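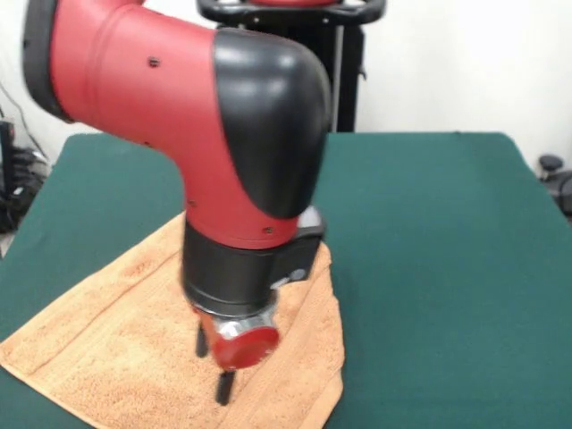

The linen room – a small gallery

Welcome to the gallery of our laundry and folding corner. My name is Blažena Vlček and I look after the linen at Trostato, a guest house with 17 beds near the river. Many guests have asked me how we keep the towels so nice, and my colleague Kiri Hinds told me that I should write it down once, in one place, and stop repeating it at breakfast. So I have tried. My English is from school and from the guests, please forgive the small mistakes.

The page is mostly about towels, because towels are most of the work. Sheets are big but they are simple. A towel has a front and a back, a border, a label, two long sides which are never the same length after one year of washing, and everyone has their own opinion about how it should be folded.

The orange towel

The light orange colour we call peach in the house, although Kiri says apricot. It is terry cloth, with loops that you can see well when the towel is spread out. I am fond of this colour. White towels look very clean on the first day, but they show every bit of makeup and sun cream, and after some months they go grey and you have to hide it with stronger washing. The peach one gets paler slowly and evenly, and an older one can still lie in a pile beside a newer one.

We bought the first set from Ofori in March, two years ago. I ordered it from a catalogue and I was a little afraid of the colour, because on paper it looked like a traffic cone. In the cloth it is much softer.

The green tabletop

A dark green surface is good for folding light towels. The edge of the cloth is easy to see against it, and so is any loose thread or bit of fluff. Before, I was folding on a white table and I was always losing the corners with my eyes. If you choose a table for this work, choose a colour which your towels are not.

The height is also important. Mine comes up to my hip bone. On a lower table I can do one basket and then my back is complaining until the evening. Kiri is taller and she puts a board under everything when it is her turn, then she forgets to take the board away.

Spreading

First the towel has to lie open. I take it by two neighbouring corners, shake it once, hard, away from the body, and let it come down on the table. Then I smooth it from the middle to the outside with the flat hand. Please don't pull on the corners. Terry cloth stretches more in one direction than in the other, and if you pull it while it is still a little warm from the dryer, it will remember.

The label goes underneath, at the left side. It doesn't matter very much which side you choose, but in one house it should be always the same.

The fold we use

We fold in thirds along the length, then in half, then in half again. The rounded side faces the front of the shelf and the loose edges face the wall. A guest from Winnipeg showed me another way, where you roll the towel and tuck the corner into itself. It looks beautiful and it takes three times longer. We do it for the two rooms upstairs when somebody has a honeymoon.

For hand towels it is thirds and then one half, nothing more. Face cloths are only folded once and put in the small tray.

What to do with a towel that will not lie flat

Sometimes the border has shrunk more than the rest and the end of the towel makes waves. You can help it a little. Wet the border with a spray bottle, stretch it gently between your hands, and leave it lying on a flat surface overnight. It works for perhaps half of them. The others I put at the bottom of the pile, where the weight of their neighbours does something for them.

When it is really not possible any more, the towel goes to Kiri, who cuts it in four and sews the edges. These are now our cleaning cloths. The best one for windows was a bath towel for six years.

Washing notes

I wash coloured towels at 40 degrees, with half of the powder which the box tells you. We have used Halix for a long time, the one without perfume. No fabric softener, please. It makes the loops feel silky in the shop way, but after that the towel only pushes the water around on your skin. A cup of white vinegar in the rinse is enough, and the smell is gone when they are dry.

New towels are washed twice before the first guest, and alone. I once washed a new peach one together with the pillowcases from Plillanine, and we had pillowcases the colour of weak tea with milk. They were good pillowcases! I have them at home now.

Drying depends on the weather. On a windy day they go on the line behind the kitchen, and then ten minutes in the dryer to make the loops stand up again. In winter it is the dryer only, on the middle heat, with the door opened once halfway so that I can untangle them.

The shelf

The finished towels go in on the right and we take them out from the left. In this way every towel gets its turn and the same five are not used all the time. Before we started with this, there was one poor towel at the front which looked ten years older than its sisters.

If you stay with us and would like one more towel, please ask at the desk or knock at the linen room. I am there most mornings until eleven, and Kiri is there after lunch.

Page updated 29th January

We use cookies to remember your language and to count visits to this page. By continuing you accept this. Change settings

© Trostato Guest House | Contact | Back to top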